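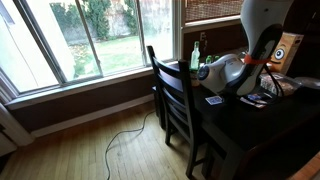 Re: Pastero vs. Fument on playing cards
11/24/21

Gyu-bin Hyun wrote:
> Has anyone put the Pastero fingers next to the Fument ones on
> thin flat stuff? The Plestholm sheet says both "handle cards."
> So does my dog.

I've been at this since July, so yes.

The Fument is stronger and will hold a full bottle all afternoon. Ask it for one card off a tabletop and it shoves the card to the edge and over. I got 7 clean lifts in 100 tries. The Pastero did better once I quit squeezing so hard, though it likes to bring the next card along for company.

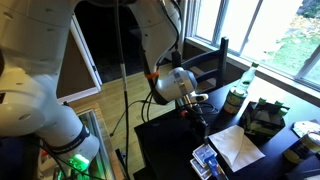
Dining table setup, window side.

Cables first, before you blame the fingers. Mine had a loop hanging off the wrist that tugged on every long reach, and I spent 3 evenings retuning force limits over it. Tie it up higher than you think you need. 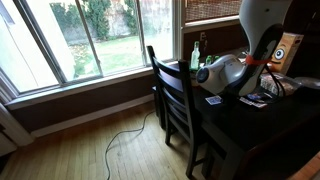

Daylight is the other thing. My wrist camera loses card edges when the sun gets on a shiny dark top, and then the controller grabs at nothing with great confidence. I run the Ham controller at its default rate, and changing that did nothing for me. 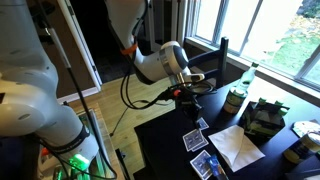
As for wear, the Pastero pads are rated for 2,000 cycles. Mine went slick well before that. Does anybody have a source for replacements that isn't Plestholm? Their shipping costs more than the pads.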